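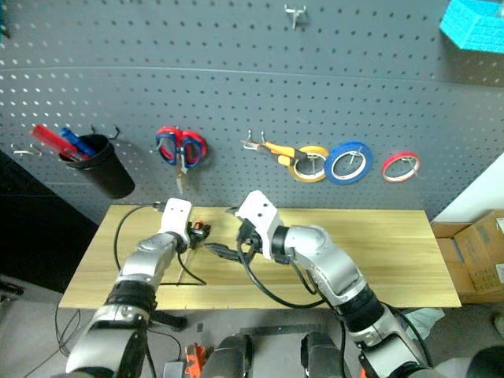

Pegboard station with hand tools and tape rolls above the work table.

Suken Tool Wall Collection: Read Me

Summary

The Suken Tool Wall Collection is a set of 393 photographs of small workshop storage, with a written record for each. It covers pegboards, the hooks and holders fitted to them, the hand tools and supplies kept there, and the tables below. The collection was prepared by the Sistwood workplace storage group as a reference for people who plan, label, or study shared work areas. Gangadharan Rao is responsible for the content, and Renzo Piras maintains the files.

Scope

The photographs were taken at seven stations in two buildings, Mazza and Eveck. All of the stations are used for light assembly, packing, and minor repairs. Heavy machine tools, chemical storage, and locked cabinets fall outside the scope. Work in progress on a table is recorded only as "item on surface" and is not described further.

A station was eligible if it had a perforated board mounted behind or beside a work surface and was in regular use by more than one person. Stations were recorded in their everyday state, and staff were asked not to tidy them beforehand.

Contents of each record

Each photograph has one record in the accompanying table. The fields are as follows.

station: building name and station number
board: color and general type of the board
holders: hooks, pegs, cups, and other fittings in use
items: tools and supplies on the board, from left to right
free hooks: fittings with nothing on them
surface: items lying on the table
nearby: boxes and other storage within view
notes: free text, may be empty

Sample record

station: Mazza 4
board: gray, perforated
holders: metal hooks and pegs; black cup on wire hook
items: red-handled screwdriver and blue-handled screwdriver in cup; scissors, red and blue handles; pliers, orange and yellow handles; tape, yellow; tape, blue; tape, red
free hooks: yes
surface: black cable
nearby: cardboard box, partly open
notes: Blue is the largest of the three tape rolls. Pliers stored horizontally, jaws to the left. Scissors stored with blades down.

Naming rules

Items are named by everyday type and by handle or body color. Brand and model are not recorded. Where a tool has handles in two colors, both are given. Tape is entered by color only, as width and adhesive type cannot be judged reliably from a photograph. A record should say "cable" unless the connector can be clearly identified.

Screwdrivers kept in a cup are entered one by one when their handles can be told apart. Otherwise the entry reads "screwdrivers in cup." The tip type is left blank in either case.

An object that the annotator cannot name is entered by color and texture, followed by the word "unidentified." These entries should be kept as they are. Users who wish to assign a name should do so in a separate column.

Annotation and review

Records were written by Jalen Rosenthal and Teodor Midtbø, working separately. Yaroslav Dmytriv compared the two versions and settled differences. Most disagreements concerned color names, in particular orange against red and cyan against blue. A second review of 250 records was completed in June, after which the field "free hooks" was changed from a number to yes or no. Older copies of the table may still show a number in that field and should be replaced.

Intended use

The collection is suited to layout planning, the design of labels and tool outlines, staff training in putting tools back, and studies of how shared stations are arranged. It may also be used to test written descriptions of stored items.

It should not be used as an inventory. A tool that is absent from a photograph may be in use or stored elsewhere. The collection also gives no information on the condition or safety of any tool.

Known limitations

Around 30 records describe boards that extend beyond the photograph. In these records the list of items covers the visible part only. Mazza stations are better represented than Eveck stations, and gray boards are more common than any other color. Items at the far ends of a board are more likely to be entered as unidentified.

Corrections

Corrections should be sent to Renzo Piras at the Sistwood records desk, with the station name and the field concerned. Accepted corrections are entered in the next issue of the table and listed in the change file. The photographs themselves are not altered.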